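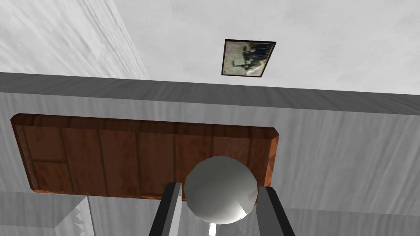 A white ball held between two grey fingers, with a wooden panel and a small framed picture behind.

Frequently asked questions – Plirkthorpe Lawn Bowls and Croquet Club

Do I have to be a member to play?
No. Visitors can play on any open session for a green fee, paid at the clubhouse window. After three visits we ask you to join or to come as the guest of a member. Guests sign the book by the door.

What does membership cost?
Full playing membership is $107 a year. Social membership is $19 and covers the clubhouse, the newsletter and the Christmas lunch, but no play on the greens. Juniors under 17 pay the social rate and can play both games. Fees run from October. If you join after the end of March you pay half.

I have never played either game. Which should I try first?
Try both. Most people pick up the basics of bowls in an afternoon. Croquet takes longer because you need to learn the order of the hoops and when you get an extra stroke. Rhona Mowat runs the beginner sessions for both and will lend you whatever you need.

What should I wear?
Flat-soled shoes with no tread or heel. This is the one rule we enforce strictly, as the greens mark easily after rain. Whites are only worn for pennant matches. For everything else, wear neat casual clothes, a hat and sunscreen.

Can I use my own bowls?
Yes, provided they carry a current stamp. If you are buying second-hand, check the date on the stamp before you pay. Bowls that are out of date are fine for social play but can't be used in pennant. Size matters more than brand. If you can't comfortably hold the bowl upside down in one hand, go down a size.

Do you lend mallets?
We have club mallets in three shaft lengths, kept in the green shed. Please wipe them down and put them back on the rack, heads up. Croquet balls go back in the crate in their sets of four.

Why is the top green closed?
The top green is rested over the coldest part of winter and again for renovation in spring. While it is closed, all bowls move to the bottom green and croquet plays a shortened court on the Lamrani Street side. Check the noticeboard before you set up, as rink allocations change when this happens.

What happens if it rains?
Light rain doesn't stop play. The greenkeeper closes the greens if there is standing water, and that decision is final on the day. Morven Forsyth updates the recorded message by 8 am, so ring before you leave home. Green fees are refunded if play is called off before the halfway mark. After that they aren't.

How do I get into a pennant side?
Put your name on the selection sheet in the clubhouse. You need to be a full member and to have played at least two club games this season. Away matches this year include Mullano and Vestuvby – Vestuvby is a long drive, so we share cars and split the petrol. Sides go up on the noticeboard two evenings before each match.

Can I bring children?
Yes. Children need to stay off the greens unless they are playing, and off the banks at all times. There are short mallets for smaller players. The playground next door belongs to the council and is not supervised by us.

Is the club accessible?
There is a ramp to the clubhouse from the car park and an accessible toilet inside. The bottom green has a gate wide enough for a wheelchair. The top green has three steps and a handrail. Wheelchairs with broad tyres suited to greens can be borrowed from the district association, but we need a week's notice to arrange one.

Can I hire the clubhouse?
Members and non-members can hire it for functions. It seats 103 and has a kitchen with an oven, an urn and two fridges. Music has to finish at 10.30 pm. Barefoot bowls can be added for a group, with someone from the club on hand to show people how to play. Hire doesn't include the bar fridge unless you ask for it.

Where do I park?
Use the gravel car park off Lamrani Street. Please leave the space beside the green shed clear for the mower trailer.

How do I contact the club?
Leave a message on the clubhouse phone or drop a note through the door. Messages are checked most mornings.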